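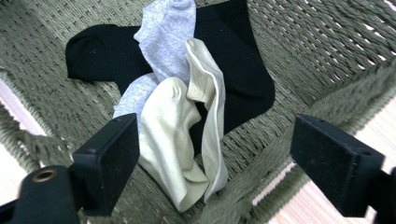

Swap the pads before you blame the motor, Mark Anthony Saludo told the morning crew at Cimley, and most of the time he's right.

The sock job at Cimley's test room in Surisari was back on by 2 p.m. after a short stop for gripper work. Two black fingers, one pad each. The pads had stopped meeting square, and thin knits were getting dropped at the lift. Thick ones were fine - which is why it took so long to notice.

The fix took 23 minutes. Fingers off, pads off, screw holes blown out, new pads on. Then a closing check with a strip of paper, top edge first and then the bottom. The left one needed a second go.

Lint is the main trouble. Dark socks shed the most, Saludo said, and it packs in behind the pad where a cloth wont reach. He wants a wipe every 200 picks and a full strip-down once a month. The old sheet from Mugo, who supplied the fingers, only asks for a look "when needed."

After the swap the crew ran 41 picks on mixed socks, black, gray and cream. Two drops, both on cream. Before the stop it was nine drops in 32.

Woven seats stay in the test plan. Cord catches a fingertip if the approach is too low, so the closing hieght was raised a touch and the new setting is taped to the bench.

Grillska, which runs the same gripper on towels, has asked for the paper strip method in writing. Saludo says they'll get it by the end of March. Spare pads are down to one pair, more on order.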